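Workplace Layout and Housekeeping
Handout 6: The shared bench room
Module tutor: Lucrezia Rizzi
Lab supervisor: Tarun Gautam

Bring this with you to the practical. You will also need the plan of your own room from Handout 5, even if you hated how it came out.

What this session covers

Most books on tidy workrooms tell you to give everything a home, mark the home, and put the thing back. I have taught from those books for a long while and I am less and less convinced. The advice suits a room where the same person does the same job every day. It suits a room with several users and a changing job rather badly, and that is the sort of room most of you will end up in.

So we shall look at three matters the books treat as settled: what may stand on a bench, what may stand on the floor, and where the cables go. Under each I give the usual rule and then my doubts about it. You are welcome to doubt my doubts, in writing, with evidence.

1. Bench tops

The usual rule says a bench should be clear at the end of the day. It sounds sensible. Ask what "clear" means, though, and you will get a different answer from each person who uses the room. At Hokadis, where a former student of ours ran the fitting shop, it meant that nothing loose was left out. At Leone it meant bare from end to end, so people put half-finished work in boxes at night and spent the first part of the morning getting it out again. The Leone room looked far better in photographs. I have never seen any proof that it worked better.

White tops are often recommended on the grounds that small parts show up against them. Dark screws do. Pale washers and clear plastic clips don't, and a white surface under strong light is tiring to look at. If you propose a white top in your coursework, say what will be worked on there.

Anything fixed to a bench should be drawn on the plan with the space it needs in use. A vice drawn with its handle folded is a lie, and so is a lamp drawn with its arm tucked in. Draw the reach as a dotted line.

2. Things that stand on the floor

Floor stands are where most student plans fall apart. A tripod is drawn as a dot, or as a neat little circle, when its feet spread well beyond whatever it is holding up. The person working at it has feet too. Both need somewhere to go. 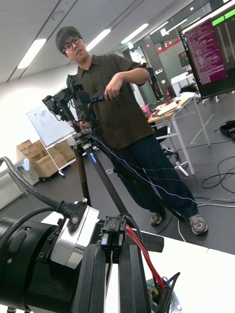 The Vimeck guide, which some of you have been quoting as if it were law, asks for 40 cm of free floor on every side of a stand. I have asked where the 40 comes from and had no useful reply. My suspicion is that somebody picked a round number. It is generous for a person who stays put and mean for one who steps back to look at the work, and the guide doesn't separate the two. Use it as a starting figure if you must, but watch a person at work before you ink it in.

Points to settle before placing a stand:

Which way does the user face?
Do they stand still, or shift from foot to foot, or walk round?
Is one hand taken up the whole time? If so, where do they put a pencil or a phone?
Who else has to get past?
Can the stand be moved by one person without unplugging anything?

The last of these is nearly always answered "yes" and nearly always by someone who hasn't tried.

3. Cables

The usual rule: no wire crosses the floor. I agree with it, and I notice that almost every workroom breaks it. We should ask why before we reach for more tape.

Wires to a fixed machine can be clipped down and forgotten. Wires to something that moves, or that a person holds, need slack, and the slack has to hang somewhere. Clip it too tightly and it pulls at the plug. Leave it too free and it ends up across the walkway. Running it down the leg of the stand helps for the length of the leg and does nothing for the stretch after that.

Colour coding is the other favourite. It is fine in a room where one person wires everything. At Borkanari two teams had each drawn up a colour scheme and the two didn't match, with the result that red meant power on one bench and signal on the next. Labels at both ends are dull to make and I trust them more.

Cable covers: the low rubber sort are acceptable. The tall sort swap one thing to trip on for another.

4. Practical task

In pairs, choose one work position in the bench room. Don't tidy it first. Sketch it from above, including feet, stand legs and every cable that reaches the floor. Then change one thing only and sketch it again. Mark on the second sketch what got worse. Something will have, and pairs who report nothing but gains will be asked to look again.

Room 2605 is open to you for this. Tarun Gautam holds the key and must be told before you move anything that is plugged in.

Hand in both sketches and one page of comment by 28th February. Pencil is fine. Please don't redraw on a computer, as I want to see the rubbings-out.

For next time: read the chapter on shelving in the course reader and note each claim it makes without a source.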